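How to Conform and Prep a Short Film for the Color Session

Most of the time lost in a first color session goes to problems that were already in the timeline when it arrived. The steps below cover what we ask editors to do between picture lock and the first day in the grading room. They apply to any short or mid-length project cut with proxies. Menu names differ between editing programs, so we describe the operation and leave you to find the command.

Before you start

You need a locked cut, the original camera files on one drive, and the proxies or transcodes the editor worked with. If the director is still trimming shots, stop and wait. A change of even one frame after the conform means sending a change list, and on a short it is usually quicker to do the whole export again.

Step 1. Duplicate the sequence

Make a copy of the locked sequence and add the word CONFORM to the end of its name. Do all the work below in the copy. Leave the original alone, with its temp effects and temp sound, because you will export the reference movie from it.

Step 2. Flatten the tracks

Move every clip down to the lowest video track it can sit on. Delete disabled clips and alternate takes hidden under the picture. Anything that has to stay on an upper track, such as a composite or a split screen, goes on V2 and nowhere higher. Titles go on their own track at the top. On Flutgate, a student short with 400 cuts, the first sequence we received had 5 video tracks in use, and only two of them were carrying anything visible.

Collapse multicam clips and nested sequences down to the source clips. Most grading systems read a nest as a single offline clip.

Step 3. Remove temp color and effects

Take off any LUT, contrast adjustment or stabilizer the editor applied. Keep repositions and scaling, and write them down with the numbers, since they may not translate. Speed changes need the same treatment. List the record timecode, the speed as a percentage, and whether frame blending was on. Ramps should be rendered by the editor at full resolution and cut in as new media.

Step 4. Check reel names and timecode

Open a list view of the sequence and sort by reel or tape name. Every camera file should have a name that appears once. Small cameras and phones are the usual trouble, as they restart their numbering and often begin every clip at 00:00:00:00. Fix this on a copy of the files before relinking, and keep a text file showing the old name beside the new one.

Step 5. Relink to camera originals

Take the proxies offline and relink the CONFORM sequence to the originals. Then step through it cut by cut. Look for frame size mismatches, flipped shots, and clips that linked to the wrong take. Kha Đoàn, who assisted on Hallen, relinked by file name alone and had 826 clips come up green with eleven of them wrong. Matching on both name and timecode caught all eleven.

Step 6. Export the reference movie

From the original sequence, export a movie with burned-in record timecode at the top of the picture and source name at the bottom. Use the same frame rate and the same start as the conform. One hour (01:00:00:00) is standard for the first frame of picture. Include the temp mix. The colorist will lay this over the conform and compare the two.

Step 7. Export the list

Export an XML or AAF for the whole sequence and an EDL for each video track. The EDL is a backup, and it is plain text, so you can open it and read it if something fails. Keep file names short, without spaces or accents.

Step 8. Copy and label the drive

Set up three folders at the top level: MEDIA, REFERENCE and LISTS. Copy with software that verifies checksums, and put the report in LISTS. Write the project title, the frame rate and a phone number on the drive itself. Bring it in by 6 p.m. on the Sunday before your session.

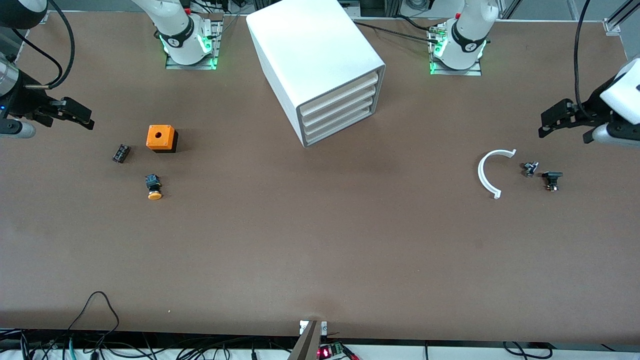

Department of Film and Media Production, Postproduction Unit

Notes for the colorist

Add a one-page document with the project resolution, camera types, delivery format and aspect ratio. If there was a show LUT on set, include the file and say which cameras it was made for. Reference stills are welcome, five or six at most. Silvana Frota's notes for Quintana fit on half a page and listed the shots she wanted to match across two locations by record timecode, which made the first pass go quickly.

Common problems

Shots slip by a frame or two: check for a mixed frame rate, usually 23.976 footage in a 24 sequence.

Blacks look gray or crushed: the clip's data levels are set wrong. Compare it with a neighbor from the same card.

Repositions are off: the scaling was done relative to the proxy size. Use the numbers from Step 3.

Questions about room bookings go to Lindalva Godoy, extension 2139. For conform questions, ask Ynyr Dafis, and have the EDL open when you call.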